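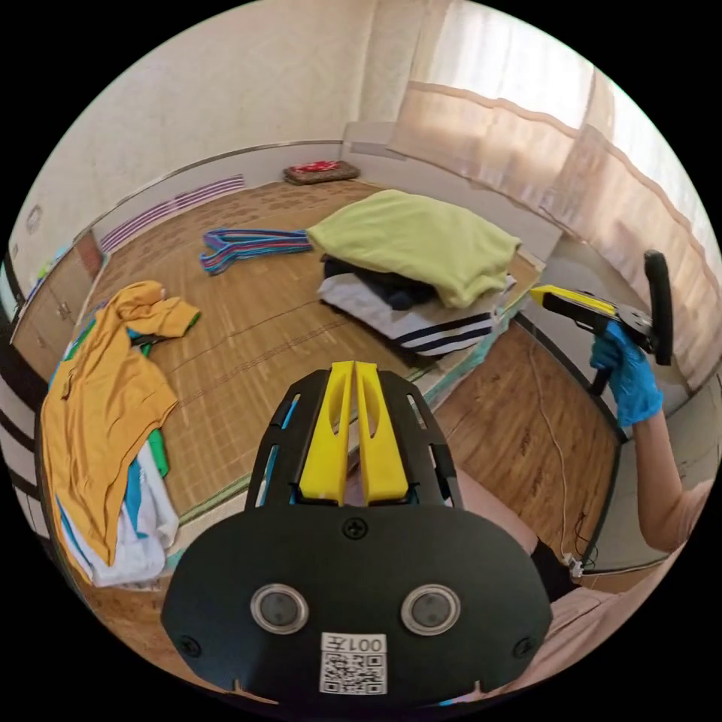 플라스틱 옷걸이 한 세트로 두꺼운 맨투맨과 얇은 티셔츠를 같이 관리할 수 있는가?

어깨 폭이 맞는 옷이라면 가능하다. 다만 두꺼운 옷은 간격을 넓게 잡아야 하고, 물을 많이 먹은 니트는 눕혀서 말리는 편이 낫다.

Karkik 플라스틱 옷걸이 8개 세트 사용기
글: Montserrat Orozco

Karkik 옷걸이는 분홍, 파랑, 보라가 섞여 오는 일체형 플라스틱 제품이다. 금속 고리가 따로 박혀 있는 형태와 달리 고리와 몸체가 한 덩어리로 사출되어 있다. 구입처는 집 근처 생활용품점 Hồ이고, 같은 매대에 있던 Avness의 벨벳 코팅 옷걸이를 비교용으로 함께 샀다. 사용 기간은 5주이며, 그동안 세탁 건조와 수납에 모두 썼다. 협찬이나 대여는 없다.

평가 항목은 하중에 따른 처짐, 어깨 자국, 미끄러짐, 고리의 회전 여부, 보관할 때의 엉킴으로 잡았다. 대상 의류는 집에서 자주 세탁하는 것들이다. 겨자색 맨투맨, 흰색 상의 여러 벌, 짙은 회색 상의, 그리고 얇은 티셔츠를 번갈아 걸었다. 담요처럼 큰 직물은 옷걸이의 용도가 아니므로 점수에 넣지 않았다.

구조와 마감

단면은 속이 빈 원형이 아니라 아래쪽이 트인 ㄷ자형이다. 무게를 줄이고 성형을 쉽게 하려는 설계로 보이며, 저가형에서 흔하다. 트인 면이 아래를 향하므로 옷감이 닿는 윗면은 매끈하다. 문제는 파팅 라인이다. 세트 안에서도 편차가 있어 분홍색 한 개는 어깨 끝의 이음선이 손톱에 걸릴 정도로 남아 있었다. 사포로 한 번 밀어 해결했지만, 올이 성긴 니트를 바로 걸었다면 걸림이 생겼을 것이다.

고리는 고정식이다. 방향을 바꾸려면 옷걸이 전체를 돌려야 한다. 벽 쪽 봉에 걸 때는 불편하지 않고, 문틀이나 창가에 임시로 걸 때는 옷의 앞면이 원하는 방향을 보지 않는 경우가 있다. 고리 입구는 넓은 편이어서 굵은 봉에도 들어간다.

바지 걸이용 아랫단은 가늘다. 얇은 면바지는 괜찮았고, 청바지는 가운데가 눈에 띄게 휘었다. 청바지를 빼면 원래 형태로 돌아왔으나 이 용도로 계속 쓸 생각은 없다.

분류 단계에서 드러나는 차이

옷걸이 평가라고 해도 세탁물을 바닥이나 침대에 펼쳐 나누는 과정과 떼어 놓기는 어렵다. 어느 옷을 걸고 어느 옷을 갤지 여기서 정해지기 때문이다. 우리 집에서는 다음 기준을 쓴다. 골지나 편물 조직이 늘어나기 쉬운 옷은 갠다. 목둘레가 좁은 옷은 옷걸이를 밑단 쪽에서 넣는다. 모자가 달린 옷은 걸되 양옆을 비운다.

겨자색 맨투맨은 경계에 있는 옷이다. 소매가 길고 편물이 두꺼워서 물기가 남은 채로 걸면 소매 무게가 어깨에 몰린다. 탈수를 한 번 더 돌린 뒤 걸었을 때는 어깨 처짐이 줄었고, 눕혀서 말렸을 때는 처짐이 없는 대신 겨드랑이 쪽이 늦게 말랐다.
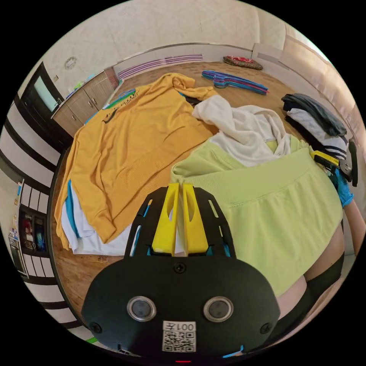
건조용으로 썼을 때

건조에는 길이 141cm의 봉을 사용했다. 세트 전부인 8개를 한꺼번에 걸면 얇은 티셔츠끼리는 간격이 충분하다. 맨투맨이 섞이면 소매가 서로 닿고, 닿은 면이 마지막까지 축축하다. 두꺼운 옷 옆자리를 비워 두면 해결되지만 그만큼 한 번에 말릴 수 있는 양이 준다.

어깨 끝 곡률은 예상보다 완만했다. 면 티셔츠에는 자국이 거의 남지 않았다. 맨투맨에는 작은 뿔 모양이 생겼고, 물을 살짝 뿌려 손으로 눌러 펴면 사라졌다. Avness 쪽은 코팅면이 젖은 옷감을 붙잡아 자국이 더 뚜렷했다. 벨벳 코팅은 마른 옷을 보관할 때의 장점이며 젖은 세탁물에는 맞지 않는다. 흰 옷에 코팅 색이 옮는지도 신경이 쓰여 중간에 건조용에서 제외했다.

Karkik 제품에서는 색 옮김이 없었다. 착색된 원료를 그대로 성형한 것이어서 표면에 벗겨질 칠이 없다. 물때는 ㄷ자 홈 안쪽에 낀다. 마른 수건으로는 닦이지 않고 칫솔이 필요하다.

창가에 걸어 두는 집이라면 햇빛에 의한 변색과 취화도 확인할 항목이다. 5주로는 판단할 수 없어 점수에 반영하지 않았다.

수납용으로 썼을 때

마른 옷에서는 미끄러짐이 가장 큰 약점이다. 목이 넓은 상의는 봉을 밀기만 해도 한쪽 어깨가 흘러내린다. 어깨 윗면에 홈이나 돌기가 없어 마찰력에 기댈 부분이 없다. 고무줄을 양 끝에 감으면 나아지지만 그럴 바에는 Avness를 쓰는 쪽이 간단하다.

같은 건물에 사는 Gumaro Ocampo는 Kovemel의 금속 옷걸이를 쓰고 있어 며칠 바꾸어 써 보았다. Kovemel은 얇아서 옷장 폭을 덜 차지하고 휘지 않는다. 대신 어깨 자국은 셋 중 가장 깊었다. 셔츠 위주라면 Kovemel, 맨투맨과 티셔츠 위주라면 Karkik이 무난하다는 것이 두 사람이 합의한 결론이다. 벨벳 제품에 대해서는 의견이 갈렸다.

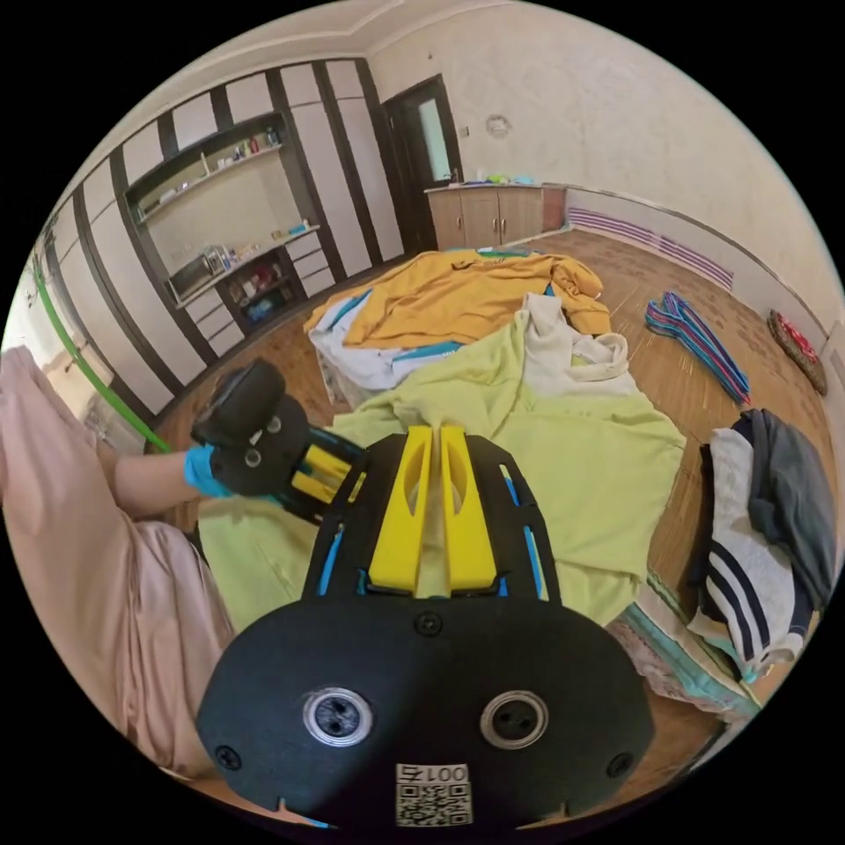 침대 위 분류. 연두색 천 위에 겨자색 상의와 흰 옷을 올려 둔 상태.

침대에서 분류할 때는 큰 직물을 먼저 깔고 그 위에 옷을 올리면 이불에 보풀이 덜 붙는다. 다만 같은 계열의 색을 겹쳐 두면 소매를 찾기 번거롭다. 옷걸이를 끼울 옷은 발치, 갤 옷은 가운데로 나누는 정도면 된다. 짙은 색은 흰 옷과 따로 둔다.

옷걸이를 넣는 순서도 시간을 좌우한다. 고정식 고리는 넣는 방향이 정해져 있어, 옷 앞판이 위로 오게 펼친 다음 고리가 한쪽을 향하도록 맞추어야 나중에 봉에서 방향이 통일된다. 회전식 고리였다면 생략할 수 있는 단계다.

빈 옷걸이의 보관

색색의 옷걸이를 바닥에 내려놓으면 고리가 서로 물려 엉킨다. 이 점은 플라스틱 제품 전반의 문제이고 Karkik이 특별히 심하지는 않다. 고리 끝이 둥글게 말려 있어 옷감을 긁을 위험은 낮다. 그러나 고리 입구가 넓은 탓에 다른 옷걸이의 몸통까지 쉽게 들어가며, 하나를 당기면 몇 개가 딸려 온다.

봉 한쪽 끝에 모아 두는 것이 가장 빠르다. 봉에 자리가 없으면 고리 방향을 맞추어 겹친 뒤 끈으로 묶는다. 바구니에 던져 넣는 방식은 권하지 않는다. 꺼낼 때마다 풀어야 하고, 힘을 주어 당기면 아랫단이 먼저 상한다.

색상 구분은 생각보다 쓸모가 있었다. 분홍은 갤 옷을 임시로 걸 때, 파랑은 바로 옷장에 넣을 옷에, 보라는 다림질할 옷에 배정했다. 색별 수량이 고르지 않으면 이 방식은 금방 무너진다. 포장에 색 구성이 표시되어 있지 않으므로 매장에서 직접 보고 고르는 편이 안전하다.

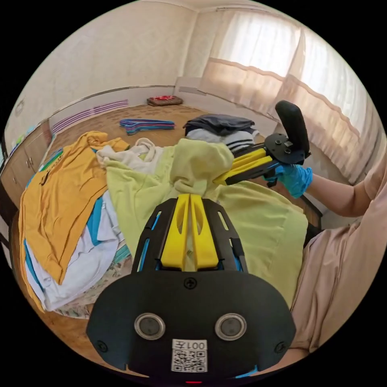 겨자색 긴소매 상의와 연두색 빨래. 두꺼운 옷은 넓게 펼친 다음 걸지 갤지 정한다.

갤 옷으로 분류한 뒤에는

두꺼운 옷을 개기로 했다면 옷걸이는 필요 없지만, 완전히 마르지 않은 모자 부분만 따로 걸어 두는 방법이 있다. 옷걸이 아랫단에 모자를 걸치고 몸판은 평평한 곳에 둔다. 아랫단이 가는 점이 여기서는 도움이 된다. 접촉면이 좁아 눌린 자리가 작다. 끈이 있는 옷은 끈을 앞으로 빼 두지 않으면 목둘레 안쪽에 접힌 자국이 생긴다.

소매는 몸판 위로 접기 전에 어깨선부터 맞춘다. 어깨선이 틀어진 채로 접으면 쌓았을 때 한쪽만 두꺼워지고, 다음에 걸 때 옷걸이가 비스듬히 들어간다.

항목별 정리

하중: 맨투맨까지 사용 가능, 청바지는 부적합.
어깨 자국: 면 티셔츠 양호, 두꺼운 편물은 손질 필요.
미끄러짐: 약함. 목이 넓은 옷에는 보조 수단이 필요하다.
고리: 고정식. 굵은 봉에 대응하나 방향 조정은 불가.
마감: 개체 편차 있음. 사용 전에 어깨 끝 이음선을 확인할 것.
세척: 홈 안쪽에 물때가 낀다.
보관: 고리 입구가 넓어 잘 엉킨다.

건조 전용으로는 재구매할 의사가 있다. 옷장 안은 11월에 겨울옷을 꺼낼 때 Avness로 바꾸고, Karkik 세트는 건조 봉 쪽에 남겨 둘 예정이다. 홈 안쪽의 물때와 창가 쪽 변색은 그때 다시 확인해서 이 글에 덧붙이겠다.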